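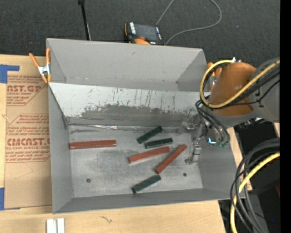
Gristis is the record set we keep for the bin-picking station at Bergeron, and this README is for anyone who has been handed the files and would like to know where they came from. Before the station, two people on each shift stood and sorted bars out of metal bins by hand, and what they knew about it was never written down. The bars come in two kinds, the longer red ones and the shorter dark green ones, and they lie at whatever angle they please, which is why the work was harder on the wrists than visitors ever guessed. The arm reaches in from the right with its yellow hose looped around it, and orange clamps sit at both sides of the bin.

What is in the set

561 picking sessions, each with the operator's notes beside it
810 short comments typed in by the people on shift
58 sessions marked "hand finish", where a person stepped in

Please read the comments! They are the part I'm fondest of — people wrote down how the day felt as well as what went wrong, and you'll learn more from them than from the timing columns.

What changed for the people

Both sorters on each shift stayed on. They now look after the station, decide when to stop it, and train whoever comes over from Sulldale. Some like it better and some miss having their hands busy, and I've left both views in as they were written.

Known gaps

Notes from February are thin, as we were still settling on a form. Nothing here should be used to rate a person's work, and names have been taken out.

Questions go to Sneha Bisht at Cilitdale.

Last updated May 18, 2021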